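Search this site Enter keywords Go

The Long Life of a Kitchen Counter

October issue | By the Stirnance Home staff

Stone counters were once a thing people saw in banks and hotel bathrooms. In the town of Claten, where most of the houses went up after the mill closed, they started showing up in ordinary kitchens when the price of cut slabs came down. Before that it was laminate, butcher block or tile, and people kept what they had for decades.

Ortner Stone, on the road out to the quarry, keeps 200 slabs in its yard. Buyers walk the rows and put a strip of tape on the one they want. The shop cuts it, polishes the edge and brings it to the house on a padded rack. A mid-sized kitchen in white marble costs 4,000 dollars installed, not counting the sink.

Marble is softer than granite. Lemon juice, vinegar and tomato sauce eat into the polish and leave dull spots called etches. A sealer slows down stains from oil and coffee, but it does nothing for etching. Owners who can't stand the marks usually pick a honed finish, where the surface is already matte.

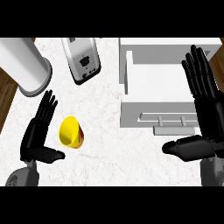 White marble with faint pinkish-brown veining, in a computer rendering.

The veins come from other minerals that were in the limestone when heat and pressure changed it. Iron gives pinks, rusts and browns. Clay tends toward gray and green. Two slabs cut from the same block will be close but never the same, and a good shop lays them out together before making a seam.

Old counters have a second market. Deka Salvage, two doors down from the Claten feed store, takes pieces as short as 9 inches and sells them as pastry boards, shelves and window sills. The biggest piece on the floor this fall came out of a bakery that ran for 47 years. One end is worn into a shallow dip where the dough was rolled. It has been sold twice and returned once, both times to people who were opening bakeries of their own.

Contact Stirnance Home | Copyright Stirnance Home. All rights reserved. | Back to top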